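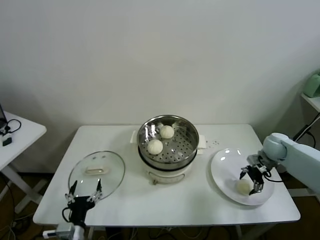 CHAPTER 6
Moist heat: steaming and its control

6.1 Scope of the chapter

Chapter 5 dealt with heat carried by dry air. The present chapter deals with heat carried by water vapour. Boiling and poaching are left to Chapter 7, where the food is in contact with the liquid itself.

At sea level, water boils at 100 °C and the steam above it is at the same temperature. When steam meets a cooler surface it condenses and gives up its latent heat. A bun placed in a steamer is therefore heated mainly by condensation in the first minutes, and more slowly once its surface nears the temperature of the steam.

6.2 Parts of a steamer

A steamer has a water vessel, a source of heat, a perforated floor and a lid. The holes must be large enough to let steam rise freely and small enough to support the food. Water must stay below the floor throughout.

In an electric pot the source of heat is built into the base. Rowlands, in her notes for the Wandlow course, advises checking the water level every 20 minutes. 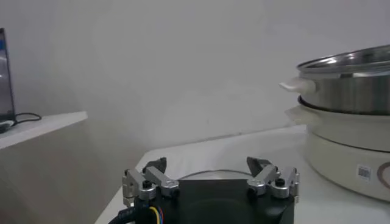 Figure 6.2 Electric pot with steel upper vessel, on a white countertop.

6.3 Effect of altitude

The boiling point of water falls as air pressure falls. Kitchens in Carhuamaca work with cooler steam than kitchens in Dondthorpe, and steaming times must be lengthened to suit. Nina's tables, given at the end of the chapter, list the corrections used in this book. They apply to open steamers only. A sealed vessel holds its own pressure and is treated in section 6.5.

6.4 Terms used

Dry steam: vapour carrying no liquid droplets.
Wet steam: vapour mixed with fine droplets.
Recovery time: the time taken for full steam to return after the lid has been lifted.

Exercise 2 at the end of the chapter asks for a measured recovery time. Read section 6.4 again before starting it.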